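Progress report: gripper and camera comparison, desktop disassembly cell
Prepared by Nyokabi Lyimo for the Obura equipment fund
Reporting period: second

This period covers the two-arm trials on used office towers. The cell, the parts tray and the test computer are the same ones described in the first report.

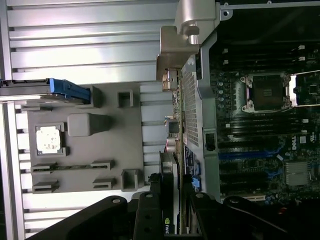
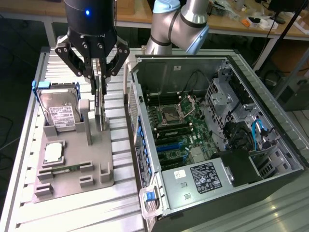
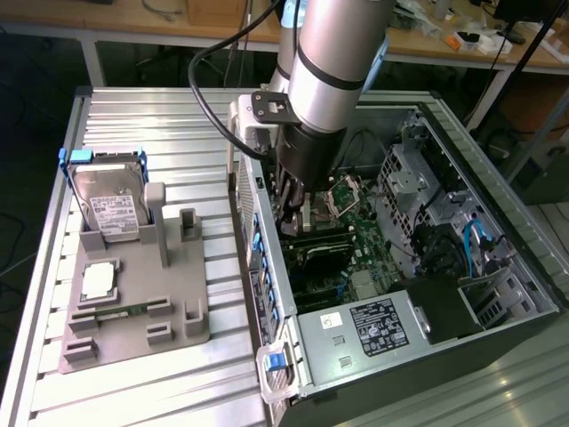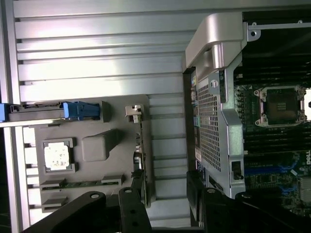 Wrist cameras in the first and last, fixed cameras in the second and third.

Dakura, March

Work done

We ran 1451 trials with two sets of gripper fingers. The Sirkex fingers are the ones that came with the arm. The Genness fingers are narrower at the tip and were bought with the grant. Each set was used for the same four jobs: CPU, memory module, hard drive and add-in card, moved between the case and the tray. An operator drove the arms for every trial. Nothing in this report was done autonomously.

The CPU is still the hardest part. With the Sirkex fingers the operator has to come in at an angle to clear the open retention frame, and on 35 trials the finger touched the frame before it touched the chip. We stopped the trial each time. The Genness fingers clear the frame on a straight approach if the wrist is turned first. They hold the hard drive less well. The drive is heavy for that tip width and it rotates in the grip if it is picked up away from the middle.

Memory modules showed little difference between the two sets. Cards were mixed. Long cards went better with Sirkex and short ones with Genness, but we have too few trials on short cards to put much weight on it.

Cameras

Operators were asked to work from the fixed views only, then the wrist views only, then both. Fixed views alone are good enough for reaching over to the tray and for large parts. They are poor for anything down in the case once the arm is over it. The wrist views show the socket and the memory slots well on the approach, but the fingers cover the bottom of the picture and the operator loses the part in the last stretch. Glare off bare metal surfaces is also a nuisance in the wrist views. We have ordered a matte cover for the table and will repeat 13 of the worst trials with it in place.

Using both views was slower to learn and better after about 3 sessions per operator. We plan to keep both.

Controllers

The new controller firmware fixed the delay we reported last time between the left and right arms. It also changed the default gripper speed, and we did not notice until a day of trials had been run at the wrong setting. Those trials have been thrown out and are not in the total above.

Problems

Two tray holders cracked and were reprinted with thicker walls. The second set of Genness fingers arrived with the wrong bolt pattern — the supplier is replacing it at no charge, but we lost the time. The spare wrist camera has not shipped.

Spending

We are under budget on parts and over on operator hours. The overrun comes from the discarded day and from retraining on the two-view setup. I am asking to move the unspent travel money to operator hours. A revised budget sheet is attached.

Next period

Repeat the glare trials with the table cover. Run short cards with both finger sets until the numbers are comparable. Try mixed fingers, Genness on the arm that handles the CPU and Sirkex on the other. Start on a second tower model if the replacement fingers arrive in time.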